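Oiling a pale wooden table at home

If you've got a light wooden table that has gone dull and thirsty, oiling it is one of the nicest jobs you can give yourself in July. I love it! You get to see the grain wake up under the cloth, and it costs very little.

Clear everything off and wipe the top with a barely damp cloth. Leave it until it feels properly dry. Then sand lightly, always along the grain, never across it (scratches that run the wrong way show up horribly once the oil goes on). Vacuum up the dust and go over the top with a dry cloth.

Pour a small puddle of oil in the middle and spread it thin. Thinner than you think! Wait 20 minutes, then wipe away whatever is still sitting on the surface.
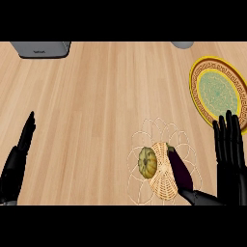 Pale wood with long, straight grain, in both pictures.

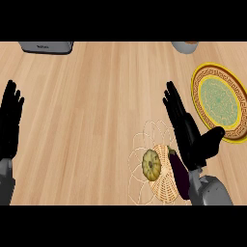

Can I use olive oil from the kitchen?
It's best left in the kitchen. Olive oil never hardens, so it stays sticky and can start to smell after a while. Go for an oil sold for furniture, and check the tin says it dries hard.

Leave the first coat overnight and add another in the morning, so 2 coats in all. A top that's 1640 mm long and 640 mm wide takes much less oil than you'd expect, so buy the small tin. I get mine from Jakitz, and my friend Ilgın Türkmen swears by the one from Tillura, which has a slightly warmer tint.

Oily rags can heat up and catch fire on their own if you leave them in a heap. Spread them out flat outdoors until they're stiff before they go in the bin.

Keep hot mugs off the table for the first few days, and use a mat under plant pots for good. When water stops beading on the top, it's time for another thin coat.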